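Ticket: Success rate drop after scene randomization, block sorting policy
Project: Lullard sim
Opened by: Elli Eskola
Assigned: Darcy Poirier
Cc: Revathi Suvarna, Baltazar Tapia
Status: Closed (follow-up split out)
Opened: September 16, 2021

Elli, opening post

Policy trained on the plain scene, evaluated on the randomized one. Was fine last week on plain. On randomized it picks up almost nothing. 40 episodes per setting, same checkpoint, same seeds:

plain scene: 3 failures
randomized scene: 13 successes

So that's not noise. The paper draft says we are robust to room changes. Can't send that to Darlene as is.

What I did already:
restarted the sim server
reinstalled the asset pack, no diff
checked the checkpoint hash against the one Baltazar used, same
ran with the action noise off, no change worth mentioning

Attaching the rollout log. Failures look alike: arm comes down, fingers pointed the right way, closes beside the block and lifts nothing. Then it tries again in the same wrong place until timeout.

Darcy

Which things are randomized? The config has like six flags and half are named badly. Need wall, floor, table color, light, camera, block layout. Tell me which are on.

Elli

All of them. Also distractor furniture.

Darcy

ok that's the first problem, can't tell anything from that. Turn everything off, then on one at a time. Same seeds. Don't touch the checkpoint.

Revathi

Before you burn a night on it, check the camera one. In August we moved the eval camera to the new mount and I'm not sure the extrinsics in the randomized config got updated. Plain config did, I did it myself.

Elli

Ran the one at a time sweep. Fast summary:

wall and floor textures only: basically same as plain
table color only: same
block layout only: slightly worse, few more misses at the far end of the table
distractor furniture only: same
camera only: bad
light only: bad, but differently bad

Camera: Revathi was right, extrinsics were the old ones. Policy gets the camera pose as input so it was being told one thing and shown another. Fixed the file, reran, camera only is now back with the rest.

Light is still broken after the fix. That's the bit I don't get. We train with light color randomization already.

Darcy

Color yes. Direction no. Look at the training config, the key light never moves. It's always up and left. So every shadow in training goes the same way.
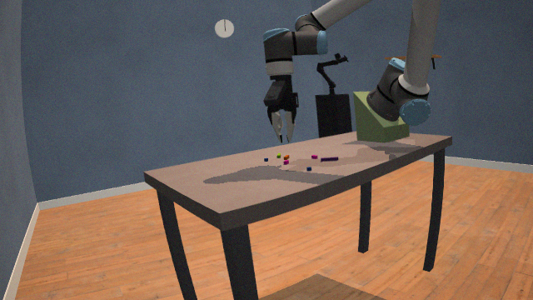
My guess is the policy is using the shadow of the gripper to judge how high it is above the table. It's a single camera, there is no depth input, so where else would it get height from. Put the light somewhere new and the shadow lands somewhere new and it thinks it's lower or higher than it is. Would match Elli's "closes in the wrong place" thing. Need a test that seperates this from plain old bad contrast on the dark blocks.

Baltazar

Easy test. Turn off shadow casting for the arm only, leave shadows for the blocks and everything else. If Darcy is right it should get worse on the PLAIN scene too. If it's contrast, plain should stay put.

There's a flag for it in the renderer, per body. Kulkarni wrote it for some other thing, it isn't in the docs. Ask me if you can't find it.

Elli

Found it, ran it.

plain scene, arm shadow off: 11 successes out of 40

So yeah. Plain scene, same light, same blocks, only the arm shadow gone, and it falls apart. Misses are mostly high, fingers close above the block. Moved light with arm shadow ON gives misses on both sides depending where the light went.

I'd call that Darcy 1, contrast 0.

Revathi

Careful with wording in the paper. What we have is: this checkpoint depends on the arm shadow. We don't have: all single camera policies do this. One checkpoint, one task.

Also did anybody check it isn't just that images without an arm shadow are out of distribution, full stop? It never saw one in training. Might freak out for any missing thing.

Elli

Fair. Control for that: turned off shadows for the blocks instead, arm shadow left on. Also never seen in training. Barely any change from plain. So missing shadows in general is not it, at least not on this scene. Will put both numbers in the table.

Darcy

Good enough for me. Fix options:

a) randomize key light direction in training. Cheap. Retrain from scratch, not fine tune, fine tuning may keep the old cue around
b) randomly drop the arm shadow in some share of training episodes. Bit hacky
c) feed gripper height in with the joint angles. It can be computed from the joints anyway, we just dropped it from the input to match the Flovance baseline

I want a) first alone so we know what it does. Then a) plus c). Skip b) unless someone's bored.

Baltazar

Launched a) on the Lidley machines. Light direction sampled over the upper half sphere, excluding very low angles, those make the shadow run clear off the table and it's silly. Everything else as in the original run. Same number of steps.

Elli

Run a) finished. Checkpoint in the usual folder with the suffix _lightdir.

plain: about the same as the old one, a touch lower
light only: back up near plain
all flags on: way better than before but still short of plain, most of the misses left are at the far end of the table
arm shadow off: much better than the old checkpoint. not perfect

Haven't looked at the far end misses properly. Blocks are small in the image over there, might be just resolution.

Revathi

Far end thing was in your block layout sweep too so it's separate. Please don't fold it into this ticket.

Darcy

Agreed, splitting it out. Elli open a new one w/ the layout seeds attached.

For the record, two causes here:
1. old camera extrinsics in randomized config. Fixed, commited. Baltazar is adding a check at startup that compares the pose in the config with the one in the scene and refuses to run if they differ
2. fixed light direction in training, policy reads height off the arm shadow. Fixed by randomizing direction and retraining

Old randomized numbers in the draft are void, all of them, remove before it goes to Darlene. a) plus c) is queued, results go in the new ticket.

Elli

Draft updated. Robustness paragraph is out for now, shadow test is in as its own section with both controls. Closing.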